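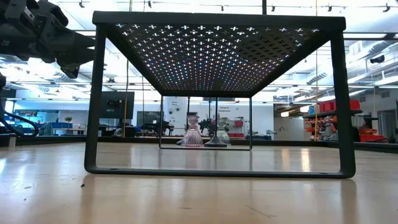
Figure 3. Cell 2 with the perforated rack in place and the glass pieces standing near its rear frame. The arm enters at the upper left.

3.2 Cell setup and upkeep

All glass handling trials were run on one cell, referred to as Cell 2 (Figure 3). The cell was assembled in June by the second author and kept in the same spot on the shop floor for the whole study. It consists of one arm with a pointed gripper, a fixed table, a black metal rack that limits how the arm can approach the work, and a fixed camera that records every trial. The control software is Grurken, installed on a PC next to the cell. The arm controller was supplied by Gastmont and was not modified apart from the speed limits given below.

The rack was chosen to make reaching harder. An open table lets the arm come straight down on a part, and in early tests almost any planned path worked. With the rack in place the arm has to come in under the top panel or through an open side, and the planner has to keep the elbow and the wrist clear of the legs. The top panel is perforated with a grid of plus-shaped holes, so some ceiling light passes through it. We left it that way. A solid cover was tried for two days and made the space underneath too dark for the camera settings used in the rest of the work.

Placement of the rack. The rack is not bolted down. Its position is set with a printed paper template that is laid on the tabletop, lined up with the table edge, and pulled out once the feet are against its corners. The template is replaced when the corners get soft. After the rack is set, the operator moves the arm by hand to four taught points, one close to each leg, and reads the distance to the metal with a feeler gauge. If any reading is off by more than 2 mm, the rack is moved and all the points are read again. A full placement takes a practiced operator less than ten minutes. Raelene Tawhiri did most of them, and her notes are the source for the times given in Section 4.

We considered clamps. They would have held the rack more firmly, but the arm does touch it now and then, and a rack that can slide a little does less harm to the fingers than one that can't. The force limit in Grurken stops the arm on contact. In most cases the rack had moved by less than the 2 mm allowed and the run could continue after a check of the taught points.

Glass pieces. The set used in this section is made up of ribbed and flared vessels with narrow necks, in pink and in clear glass. Clear glass gave the depth estimate the most trouble, as expected. The wide lower part of each piece also means that a grasp at the neck leaves a skirt that can swing into a leg of the rack on the way out. For this reason the exit path is planned with a larger margin than the entry path. Pieces were wiped with a lint-free cloth before each session and handled with cotton gloves from then on, as fingerprints changed the highlights enough to shift the detected outline. The stands and rods on the table are treated as fixed obstacles. Their positions were entered by hand and checked together with the rack.

Tabletop. The tabletop is pale wood with a glossy finish, and it reflects the lamps and the ceiling. Reflections of the lamps fall inside the opening of the rack and were at first picked up as edges of glass. Three remedies were tried. A matte cloth removed the reflections but bunched up under the feet of the rack. Switching off the nearest lamps helped, but people at other benches needed them. In the end we recorded the bare table from the fixed camera at the start of each session and masked out the regions that matched. The background is retaken whenever the lighting in the shop changes. Scratches and scuffs in the finish do not move and are covered by the same mask. Loose specks are a different matter, and the table is brushed off before the background is taken.

Gripper. The fingers are narrow and come to a point, which lets them pass beside the legs. The pads wear fastest at the tip. They were replaced after every 2000 closing cycles, counted by the controller, or sooner if a pad had lifted at the edge. Pad adhesive from Quartey was used throughout. After a pad change the fingers are closed on a gauge block, the zero is reset, and one vessel is lifted and put back ten times with no rack on the table. Only then is the rack returned.

Cables. The cable at the arm base hangs in a loop to allow for rotation of the first joint. In the first weeks the loop was too short and pulled at the connector when the arm turned toward the rear of the table. Amra Petek made it longer and added a strain relief on the base side. The connector was reseated at the same time, and the encoder faults that had stopped several runs did not come back during the study.

Faults. In total, 221 trials were started on the cell in this configuration. The most common reason for a stop was contact with the rack, followed by a missed detection of a clear vessel. One piece was chipped at the rim when it was set down too hard and was taken out of the set. The arm itself needed one repair, a brake on the wrist joint that released late. It was replaced with a Furkon spare of the same type, and the taught points were then recorded again from scratch. Trials run between the first sign of the late brake and the repair, about a day's work, are left out of the results in Section 4.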